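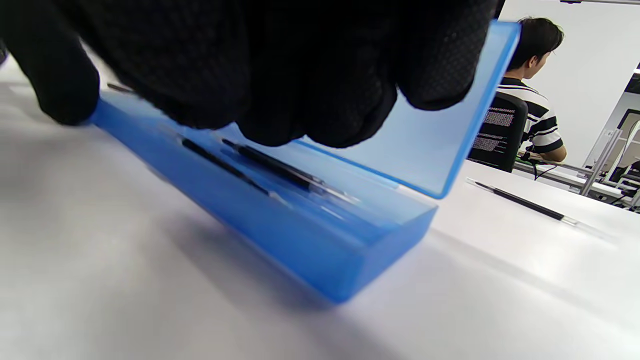
List home Archive Prev in thread Next in thread Search

Subject: Re: [manip-learning] wrist view vs head view on thin objects
From: Ruwan Debnath

Hi all,

Mahfuz asked this last week and I promised numbers, so I'd better cough them up.

> Mahfuz Munshi wrote:
>
> Ruwan, you said at the Gillum meet-up that the wrist view stops
> helping once the hand is over the box. Do you have anything
> behind that or was it a hunch? We're about to re-record the
> whole Bandara set and I'd rather not bolt a second lot of
> cameras on if it's a waste of arvo after arvo. Also, are you
> still training on the hand poses, or straight from pixels?

It was a hunch in April, and now it's a hunch with a table. Poses first: yes, still training on them. The policy (we're calling it Clesia, don't ask) takes images plus the relative hand pose and spits out a short chunk of hand motion and a grip width. The retargeting is the same old Fodon code with the smoothing turned down.

The task is putting slim black sticks into a long shallow case, pen-box sort of size. I picked it because everything about it is rotten for vision. The case is see-through blue plastic, the sticks have clear bits on them that vanish against a white table, and if you're a few millimetres off you just push the thing along instead of picking it up. Depth is hopeless on the lot, so I dropped depth early and haven't missed it.

We've got 449 demos in the set after cleaning. I trained three versions: wrist only, head only, and both. Each got 40 trials on the arm with the same start layouts, and I counted a trial as good if the stick ended up flat in the tray.

Wrist only: 21 good
Head only: 17 good
Both: 31 good

So far so boring, two views beat one. The part I wanted to show Mahfuz is where the failures sit. With wrist only, the grasp is lovely (it missed hardly any) and then it all goes to pieces over the case, as the fingers cover most of the inside right when you want to see in there. It drops the stick across the rim, over and over. Head only does the opposite. It fumbles the pick-up because the tips are tiny from up there, but once it's got hold of something it usually puts it down square.
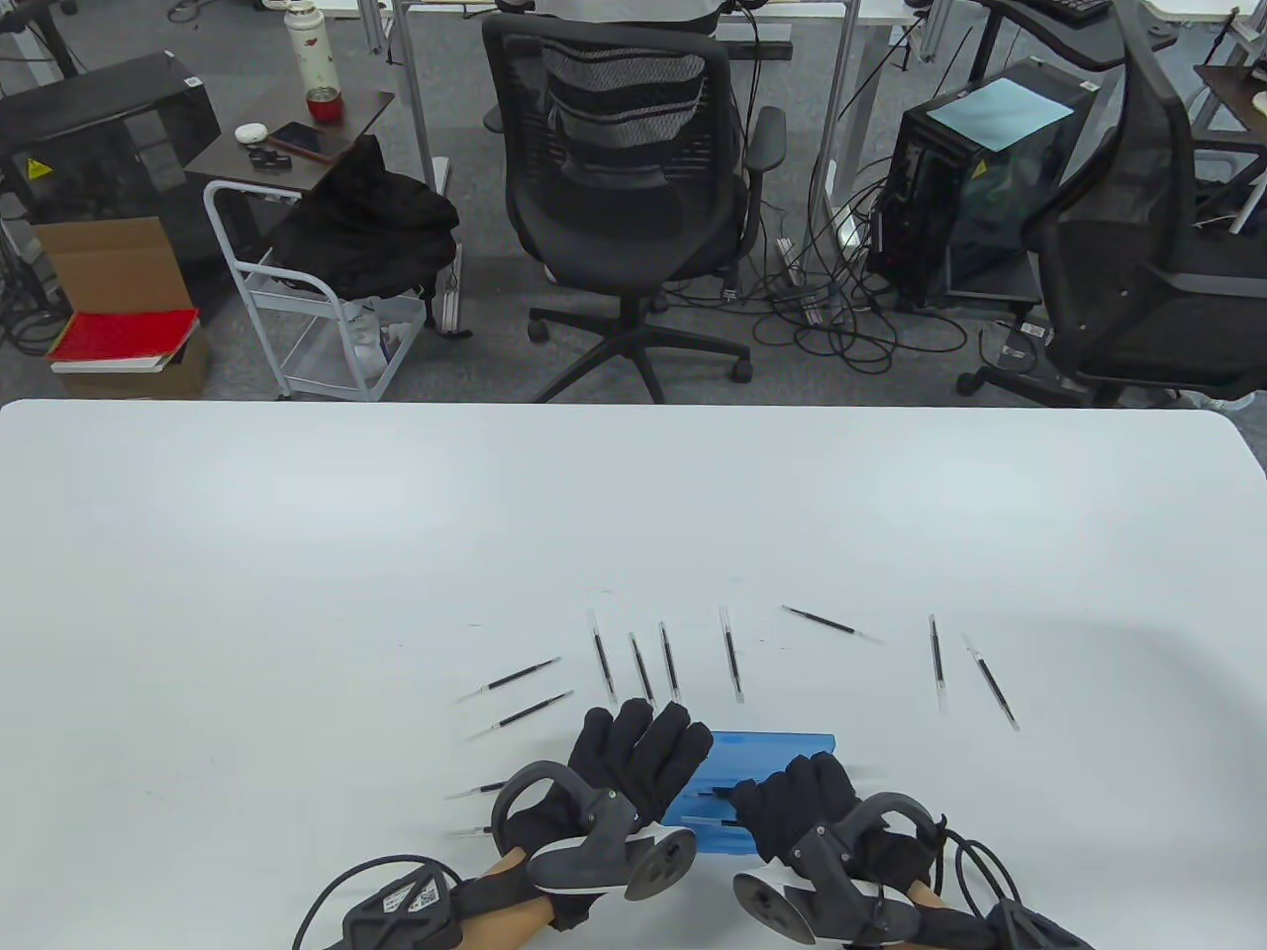 Mahfuz reckons the obvious fix is to feed it the wrist view for the grasp, swap to the head view for the place and save yourself half the compute. I tried that -- hard switch, triggered on grip width -- and it was worse than running both the whole way, 26 good. My guess is the switch comes at a bad moment, when the stick is still swinging a bit and the wrist view knows how far. A soft gate learned from data might do better. I haven't had the patience.

Couple of things that bit me and might bite you:

Hold out your layouts by arrangement, not by session. When everything's scattered at slightly different angles you think you've got heaps of variety, but if the case always ends up in the one spot relative to the demonstrator, head only will just memorise it. My first head-only score was brilliant for exactly that reason and I had to bin it.

Sync. I had the head stream lagging the gloves by about 2 ticks and wrist only didn't care, obviously, but the combined model got shaky near the rim. Fixed the offset, retrained, shaking gone. Check yours before you blame the network.

Colour jitter hurt. I'd have sworn it would help with see-through plastic, but turning it right down gave me three more good trials on the combined model. Could be noise at this sample size, so take it with some salt.

I fine-tuned for 2000 steps on top of the usual pre-trained encoder, nothing fancy. Longer runs looked better on validation loss and no better on the arm.

So Mahfuz, yeah, I'd bolt the second cameras on. Sorry about your arvos. Happy to send the split files to anyone who wants them, just reply off-list because the attachment limit here is tiny.

Cheers,
Ruwan

Comments on this message

mahfuz_m: Cheers mate, that settles it for Bandara. Did you log where on the rim it drops them? We get a pile-up on the hinge side and I suspect the open lid is throwing the encoder off.

Ruwan D: Didn't log it, but I've got the videos. Will go back through the wrist-only ones and let you know.

tinbucket: What grip width did you trigger the hard switch on? Ours chatters badly with anything this thin unless we add some hysteresis.

Ruwan D: No hysteresis at all, so that might be half my problem. Good call, will rerun it with some.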